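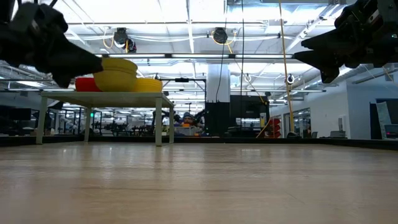
Figure 1. Two-arm station, low side view.

Week 5: Learning from demonstration

The method this week is behavior cloning. A person moves the arms by remote control, we log the joint angles and the camera images, and a network is trained to predict the next few actions. The Wornorska set has 2,668 demonstrations of bowl sorting. We train on 1,000 of them first, then on all of them, and compare.

Wrist views matter most in the last part of a reach – the fixed views are too coarse there.

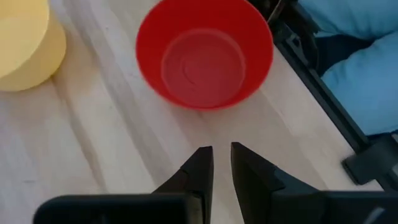 Why predict several actions at once?
Small errors add up at every step, and fewer decisions means fewer chances to drift.

Testing follows the Tekin protocol. Bowls start in positions drawn from a list, and each policy gets 112 trials. A trial counts only if every bowl ends on the rack. 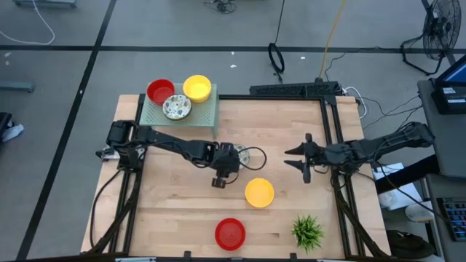 Partial results go in a separate column and are not averaged in. Keep the same start list for both policies, or the comparison means nothing.

For next time, read the Clotdale report, sections on data size and camera placement. Problem set 2 covers the loss function and is due Thursday, February 1, 2024.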